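Can a machine put the cups away yet?

Updated 2019-01-05

Stacking ribbed paper cups is a fair test for any household machine. The wall is thin, the ribs catch on one another, and a cup that goes in crooked will jam. A person corrects this by feel. Most machines still do not.

Settings that matter if you try it on a bench:

Grip below the rim, on the ribs. Rim grips fold the cup.
Close to the width of the cup and 2 mm less. More than that leaves a crease.
Lower the cup straight, then let go — do not push.
Keep the stack under 14 cups. Taller ones lean.

Nadine Hijazi ran 188 cups through the Bruleck arm in August and logged 52 jams, nearly all from a tilted start. The Takemeo unit was slower and no better.

Brown ribbed surfaces and dark gripper fingers:
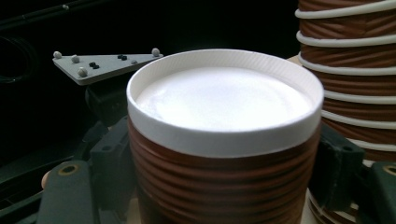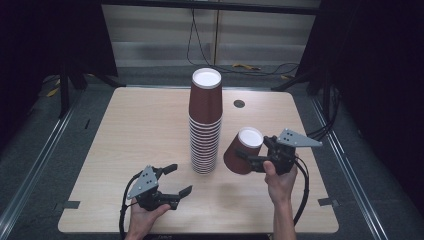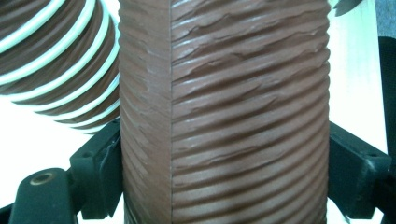 For a kitchen, the advice is unchanged. Stack by hand, store the stack upside down, and twist a stuck cup a quarter turn before pulling. Machines are worth another look when they can sense a jam and back off without being told.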